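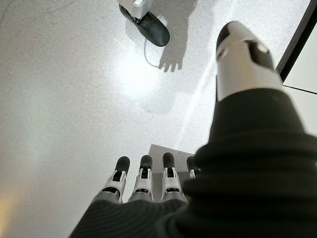
# Moving a small library's catalog without closing the doors

Speaker notes. 25 minutes plus questions. Slide numbers in brackets. Water on the left, clicker needs a firm press.

**[1] Title**

Good afternoon. I'm Dinesh Singhal. I run technical services at the Plemurier public library. It's one building, a bookmobile, and a deposit collection at the Akyol senior center.

Last year we moved our catalog from one system to another. The old one was called Stokitz. The new one is Rameck. I'm going to talk about the cleanup before the move, the nine days when we had no live catalog, and what we would change.

I'm not going to compare the two products. If you want my opinion on either, ask me at the break.

**[2] What we had**

- Single branch, open six days
- Records going back to the card conversion in the eighties
- Three people with cataloging permissions, and a lot of people before them who also had it

Say the last point slowly. It explains most of the next four slides.

**[3] The item types slide**

This is the full list of item types in the old system. There were 73. Let people look at it for a few seconds.

We had "DVD," "DVD new," "DVD-new," "New DVD 7 day," and "DVD (Marge)." We left that last one alone for years. It turned out to be a loan rule for a display shelf that was taken out when we got the new carpet.

We went into the new system with 14. Each one had to pass one test: does it have a different loan period, fine rule, or hold rule from something already on the list? If the answer was no, it got merged.

Do not read the whole list aloud. I did that in the practice run and it took four minutes.

**[4] Location codes**

Same problem, smaller. The main trouble was that location had been used for two jobs. Sometimes it meant where the book sits. Sometimes it meant which budget paid for it. "LARGE PRINT FRIENDS" is a place and a fund in one field.

We split them. Aslı Akgül did this work, mostly in a spreadsheet, over two months. She kept a column called "what did they mean" and filled it in by hand for every code. If you take one thing from this talk back to your own building, copy that column.

**[5] Missing items**

We had 2000 items marked missing. Some had been missing since before I was hired.

The vendor will move whatever you give them. If you send missing items, you'll have missing items in the new system, and patrons will place holds on them.

What we did:

1. Ran the list by shelf location.
2. Printed it and walked it. Two people, one reading and one looking.
3. Found 217 on the shelf, in the right place or within a shelf of it.
4. Deleted the rest if they had been missing more than two years.
5. Kept local history items on the list no matter how old.

Someone usually asks whether we should have used the handheld scanner. We tried. The wireless signal drops behind the oversize shelving and it lost half a range of the 700s. Paper was faster for us.

**[6] Patron records**

Keep this one short, there's a session on privacy at 3:00 and they'll cover it better.

We purged expired accounts with no fines and no checkouts in three years. Our policy already allowed it and we had never done it. Check your own policy first, and check your state's retention schedule.

Notes fields: read them before you migrate. All of them. Staff had written things in there that should not be in a patron record. We deleted the notes and kept only the ones about address or guardian.

**[7] The freeze**

Pause here for water.

From the day you send the final export until the day you go live, nothing you change in the old system carries over. Ours was nine days. The vendor's estimate had been five.

During the freeze:

- Checkouts ran in offline mode. Barcodes only, no patron lookup.
- Returns went onto carts by date. We did not check anything in.
- No new cards. We gave out a paper slip good for two items and took down a phone number.
- No holds. This was the one people minded.
- Due dates were all pushed past go-live, so nothing came due.

The carts were the weak spot. We have eleven book carts. By day six they were full and we were stacking returns on the tables in the meeting room, with a sheet of paper on each table showing the date. It worked, but the knitting group had to meet in the children's area.

**[8] Photo of the meeting room tables**

Don't need to say much. Point out the date sheets.

**[9] Go-live morning**

We opened at 10:00. The offline files were loaded at 7:30. Two files failed because the circulation desk computer had its clock set wrong, so those checkouts had times in the future. We fixed the times by hand in a text editor and loaded them again.

Check the clocks on every machine before the freeze. It takes ten minutes.

Receipt printers didn't work until the afternoon. We wrote due dates on bookmarks.

**[10] Training**

We did two sessions per person. The first was six weeks before, which was too early, and most of it was forgotten. The second was the week of the freeze and that one stuck.

Bookmobile staff need their own session. Their day doesn't look like the desk's day, and we didn't plan for it. Aslı ended up riding along for the first two runs.

**[11] What we'd change**

- Ask for a test load with your real data, twice. We only got one.
- Put twice the vendor's freeze estimate on the calendar.
- Borrow carts from a neighboring library ahead of time.
- Suspend the holds shelf limit a week early so people can clear it.
- Tell the school librarians. We forgot, and August is when they send over the reading list requests.

**[12] Handout**

The handout has our item type list before and after, the walking list template, and the sign we put on the front door during the freeze. You can reuse the sign. Change the phone number.

**[13] Questions**

If it's quiet, start with cost. Staff time was larger than the vendor's fee, mainly the location codes and the shelf walk.

If someone asks about old circulation history: we didn't move it. We kept totals per item and let the rest go.

If someone asks about authority records, send them to Aslı. She's in the second row.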